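Print this page | E-mail this page
3 comments | 12 shares

A Cob Rocket Stove for the Back Lot: Project Report

Emeck College, Building Materials Workshop
Submitted Fri 29 March

Our group built a wood-burning rocket stove out of cob (clay, sand and straw) on a block base behind the Giraldo Building. The stove is meant for one pot or one flat pan. This report covers the design, the mixes we tried, the build, the test firings and what we would change. The drawings are kept with the workshop's copy.
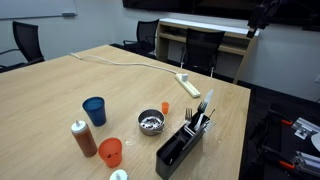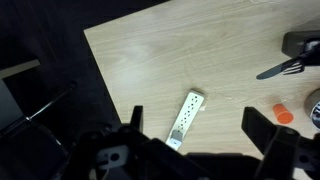
Table, Giraldo Building

Background

A rocket stove burns small sticks in a short horizontal feed that turns up into an insulated vertical chimney. The pot sits right on top of the chimney, on small supports that leave a gap for the gas to escape. The fire gets a strong draft and burns hot, so it uses less wood than an open fire and makes less smoke once it is going.

Most rocket stoves we read about were made from steel cans or firebrick. We wanted to find out if local clay could do the job. There is an old clay bank at Girncombe, just outside Trosum, and the landowner let us dig there in November. The clay is gray when fresh and turns a light brown as it dries. It has a fair number of small stones in it and some root.

We set ourselves these requirements:

- the body has to be made from local clay and sand, with no cement in it
- it has to bring a full 10-liter stockpot to a boil on one load of wood
- it has to carry the weight of that pot without moving
- a person with a bucket and a trowel has to be able to repair it

Testing the Clay

We did a jar test first. A jar was filled partway with crumbled clay, topped up with water and a pinch of salt, shaken and left overnight. The layers showed mostly clay and silt, with a thin band of sand at the bottom. The line between clay and silt was hard to read and we did not get a figure we trusted, so we went by test bricks instead.

The bricks were pressed in a wooden mold and dried indoors on a rack. We made a rich mix, a middle mix and a lean mix, each with and without straw. The rich mix cracked right across, with or without straw. The lean mix did not crack but the corners rubbed off with a thumb. The middle mix was 50 percent sand by volume, measured loose in a bucket, and it dried with only hairline cracks. With straw it could be dropped from knee height onto grass and stay in one piece.

We used the middle mix for the whole body. For the lining, the part that touches the fire, we left out the straw and replaced part of the sand with crushed brick passed through a kitchen sieve. Straw burns out of a lining and leaves it full of channels.

The Base

The base is concrete block laid dry on a bed of tamped gravel. The ground in the back lot slopes toward the drain, and getting the first course level took most of an afternoon. We filled the block cores with gravel and put a paving slab on top. Between the slab and the stove is a layer of empty glass bottles packed in sand. We took this from bread oven practice, where it slows the heat going down into the slab.

The base brings the top of the stove to a little above hip height. For a full stockpot this is slightly too high, which we come back to below.

Building the Body

The cob was mixed by foot on a tarp. One person turned the tarp while the others treaded. It is slower than a mortar mixer but the mix came out more even, and stones could be picked out as we felt them.

The inside shape was set by forms. The feed was a rolled sheet of cardboard packed with damp sand and the chimney was a length of plastic drainpipe, greased and wrapped in newspaper. We put the lining on the forms first, about a hand's thickness, then the insulating layer, then the outer wall.

The insulating layer is clay slip mixed with perlite. We used just enough slip to make the perlite hold together when squeezed. On the first attempt it was far too wet and slumped down around the elbow, leaving the top of the chimney almost bare. We scooped it out and did it over with a drier mix.

The drainpipe was twisted a quarter turn every morning and evening so that it would not stick. It was pulled when the lining was firm enough to dent only slightly under a fingernail. The cardboard was left in the feed and burned out on the first firing.

Three pot supports were made from bolts set head up in the top of the wall. They give a gap between the pot and the rim. We guessed at the height of this gap from plans of steel stoves, and the guess was too low.

Drying

Drying was the longest part of the project. The weather was damp, and a tarp on a simple pole frame kept rain off but also kept the air still. After the first stretch of wet days we rolled up two sides of the tarp and the surface changed color faster.

When the outside was light all over, we lit very small fires of twigs and kept them going for as long as we could between classes. Steam came out of the outer wall in a patch low on the north side. We kept repeating these small fires on later days until no more steam showed. A crack opened from the top of the feed to the rim on the first of these fires. It was filled with lining mix, which held on the outside but fell out on the inside.

Test Firings

We made 2 full test firings, both with the same stockpot filled with cold tap water, lid on. Wood was split pine from one stack, weighed before loading and again at the end.

First firing. The wind came straight down the lot and into the feed. The stove lit well but smoked around the pot for most of the run. The water steamed but did not reach a rolling boil before the load was used up. There was heavy soot on the bottom of the pot and on the rim. We put this down to the small gap under the pot choking the draft.

Second firing. We backed the bolts out to raise the pot and put a sheet of metal across part of the feed to break the wind. The smoke cleared once the chimney was hot, and the water came to a full boil. The fire used 1540 grams of wood from lighting to boiling. The outer wall was warm but could be touched with a bare hand everywhere except near the rim.

We changed both the gap and the wind shield at once. This means we cannot say how much each of them helped. A third firing with the shield taken away would have told us, but the stack of dry pine had run out and the new delivery was green.

We also cooked flatbread on a steel pan after the second firing. The middle of the pan burned the bread before the edges were done. A thicker pan or a disk of clay tile under it should spread the heat.

Cost

The clay, straw and bottles were free. The sand, gravel, perlite and bolts came to roughly 50 dollars at the Trosum builders' yard, and the block and slab were left over from another class. The crushed brick was also free, though it took a lot of hammering.

What We Would Change

The base should be one course lower. Lifting a full pot of hot water off at that height is awkward, and a shorter person in the group could not see into the pot.

The feed should have a shelf, so that sticks lie on top and air comes in underneath. We left it out to keep the form simple. At the moment the sticks lie on the floor of the feed and the ash has to be raked out during the fire.

The crack over the feed is where the wall is thinnest and where two forms met. A flat piece of firebrick across the opening as a lintel would probably stop it.

The stove also needs a proper roof. Cob softens in driving rain, and a tarp will not last through another winter. We looked at lime plaster for the outside but did not have time to try it. The next group has the leftover clay, in covered tubs beside the shed, and it should be soaked for a few days before use - it has gone very hard.

Comments (3) | Share (12)

Copyright Emeck College Building Materials Workshop | Contact us | Back to top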